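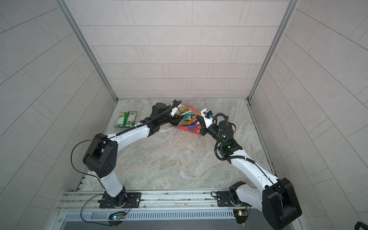

April 13, 2020

A research group at Hasside has found that two robot arms get better at handling soft packaging when they are trained to practise the moment when both grippers are close together, and to spend less time on everything else.

The method, which the group calls Tikwood, was tested on flattened bags, crumpled snack packets and small cards. Items like these are hard for robots. They change shape when touched, they slide on smooth surfaces, and their printed foil or film can confuse cameras that judge distance. A gripper that does well with a box or a tin will often close on nothing when it is sent after an empty crisp packet.

In the tests, the arms had to take hold of a small item lying on or partly inside a larger flattened bag, lift it clear and put it down on an open part of the floor. One arm held the bag while the other did the lifting. Which arm took which job was left to the software.

With the new training method the arms finished the task in 84 per cent of attempts. With the group's earlier method, using the same arms and the same items, they finished it in 75 per cent.

"It's a modest gain and we're happy with it," said Senga Cruickshank, who leads the group. "What pleased us more was where it came from. The reaching was fine already. The failures were nearly all in the few seconds when the two grippers were next to each other."

Like many groups, the Hasside team trains its arms by example. A person steers both arms through a task by hand controls, the movements are recorded along with the camera images, and a program learns to produce similar movements by itself. The group recorded 800 of these runs for the study.

When A-yeong Bae went through the recordings, she noticed that most of each run was taken up by the arms travelling. The close work, with one gripper holding an edge down and the other working beside it, was over quickly. A program learning from whole runs therefore saw a great deal of travelling and rather little of the part that mattered.

Tikwood marks the stretch of each recording in which the grippers are nearest to each other and gives that stretch more weight during training. It also cuts the stretch into overlapping pieces, so that the program learns to pick up the job from many points partway through. If a packet slips, the arms can go back a step and carry on. Under the earlier method they tended to return to their starting positions, or to carry on as though they were still holding the packet.

No new recordings were needed, and the arms and grippers were left as they were. Both programs were trained on the same 800 runs.

The work was done in a tiled enclosure with both arms mounted on one rail along the front. The tiles and the patterned floor were kept the same for the recordings and for the main tests – a point the group makes openly in its report, as a plain background or a different floor might give other results. A short trial with the lighting turned down gave poorer results for both methods, but too few attempts were made to compare them fairly.

Archie Matheson, who ran most of the tests, said the items were laid out again by hand before each attempt. There were 14 layouts, each tried with both programs, and some had an extra packet lying off to one side that the arms were supposed to leave alone.

"They mostly did leave it alone," he said. "The trouble with the old program was that if the first grip missed, it would sometimes go wandering off to the other packet. We saw that less often with the new one, though I wouldn't say it's gone."

The arms still have difficulty with items lying completely flat. The fingers need an edge or a fold to get hold of, and a card pressed against the bag beneath it may offer neither. In those layouts the arms often pushed the whole pile along the floor before one of them caught something. The report counts such an attempt as finished if the item ended up where it should, however untidy the route – a choice that has drawn some comment.

Everett Nakamura, an engineer at the packaging recycler Buzatu who read the report before it came out, said he would have liked a stricter measure.

"If a bag gets dragged half the length of the floor, that's a problem on a sorting line, because there are other things in the way," he said. "I'd want to know how many of those successes were clean. But the idea is simple and I can see people trying it, as you can do it with recordings you already have."

Cruickshank accepted the point. The videos of all the attempts have been kept, and the group plans to go through them again and score them for how far the larger item was moved. Those figures should be ready in May.

Speed is the other open question. The arms were run slowly throughout, to keep the grippers from knocking into one another, and the group did not try to find out how fast they could go. Bae said the new program was a little quicker on average, mainly through making fewer second tries, but that the tests had not been set up to measure it.

Laurier Vachon, the fourth member of the project, is now working on a version for jobs in which the grippers pass an item from one to the other. There the close stretch is longer and harder to mark, as the two arms may come together more than once. Early runs have been mixed. He is using a second set of recordings, named Flirnska, made with cloth bags and netting.

The training code for Tikwood will be shared with the report. The recordings will follow once the files have been checked and labelled.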